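3.2 Collection Sessions

Data for the Iltetti project were recorded by students enrolled in the undergraduate manipulation course, working under the direction of Aoife Egan. Each student completed a short training unit before recording and was then assigned a set of objects chosen for size and shape. Large, curved items received particular attention — they cannot be held securely with one gripper and so require the two hands to move together. Figure 4 shows a two-handed hold of this type.
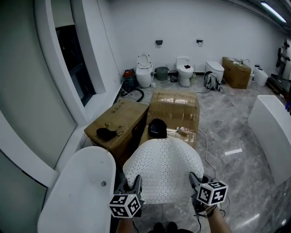 Figure 4. An operator holding a white perforated object with two hand-held grippers, each fitted with a marker cube.

The course produced 255 recordings, of which 179 met the acceptance rules set out in Section 3.1. The remaining recordings were kept for a separate study of operator error. Rooms were not cleared or rearranged for the sessions, as the project seeks examples gathered among ordinary furnishings and stored goods. Thierry Roussel reviewed the accepted recordings and assigned each one a task label. 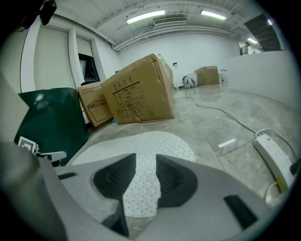 Why were students asked to use hand-held grippers and not a robot arm?
Hand-held grippers let a student work in many rooms with little setup, and the course had only one arm available for 23 students. The arm was reserved for the final tests reported in Section 5.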